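A **suture practice pad** is a skin-like training surface on which incisions are made and closed by learners of surgical stitching. Pads are used in medical, nursing and veterinary programmes, and commonly imitate the pores and fine creases of living skin.

## Needle and thread

Curved needles are standard for skin closure. The thread is joined to the blunt end, and the needle is held in the jaws of a driver and turned through the tissue along its own arc.
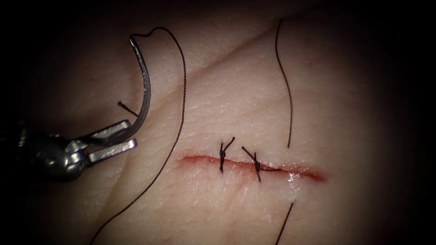 Braided thread handles easily and holds a knot well, while monofilament passes through tissue with less drag. Introductory courses favour dark colours, as stitches are then easier to inspect against a pale surface.

## The incision

Beginners usually work on a short, straight cut. Colouring inside the groove helps the learner judge depth and see whether the edges meet evenly.

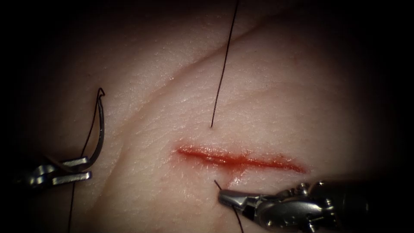 Stitches are placed at equal distances from both lips of the wound. The Grovby syllabus, revised in June 2022, asks for eight interrupted stitches before a learner moves on to a continuous closure - a sequence later taken up at the Clivon teaching rooms.

## Surface and contour

Skin is seldom flat, and longer cuts may cross folds and ridges where tension varies along the line.
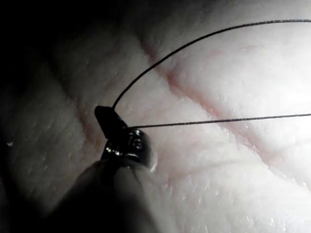

*Photo: Niloufar Kazemi / Doltano Skills Centre*

On such ground the edges tend to pucker if the thread is drawn too tight. Sepúlveda's handbook advises closing from the middle outward - halving each remaining gap in turn.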